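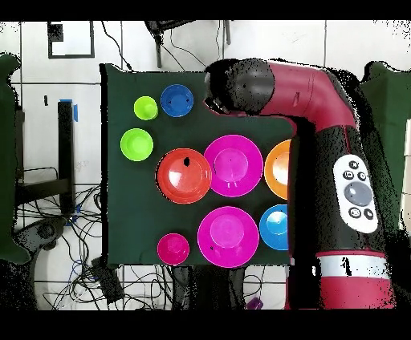 Lekia Road crossing: is the 8 week signal trial worth anything?

Posted in: Roads and Junctions

kerbside_tom
2 January 2022
So the council wants to close the right turn out of Lekia Road and put in a signal-controlled crossing by the shops. The consultants are Cevent, same lot who did the Namboodiri Way lights. The leaflet says waiting times will "improve". For whom? No figures for drivers, none for people on foot. I'd want to see both before I believe a word of it.

MarrowLane
The figures are in the appendix, page 4. They counted 600 vehicles an hour at the evening peak.

kerbside_tom
Counted when, though? If it was in April half the schools were off. One count on one evening tells you what that evening was like.

s_warrier
Sreekumar Warrier here, I live two doors from the junction. I've no love for consultants but something has to be done. My mother won't cross there after dark, and the island in the middle is too narrow for a pushchair. I'd put up with a longer drive to work.

pelican72
Agree about the island. Don't agree that lights are the answer – a zebra would do the same job for a lot less money and you wouldn't have traffic sitting at red with no one waiting to cross.

MarrowLane
Zebra was ruled out on speed grounds.

pelican72
Ruled out by the people selling the lights?

MarrowLane
The lights are made by Zodari. Cevent don't sell them, they do the design. It's on page 2.

kerbside_tom
Fair enough, I'll take that back. Still not convinced about the right turn ban. Everyone who turns right now will go down Mill Close, and there's no count for Mill Close anywhere in the document. I looked.

s_warrier
That bit worries me too. Has anybody asked them for it?

kerbside_tom
Emailed the highways desk this morning. Got an automatic reply.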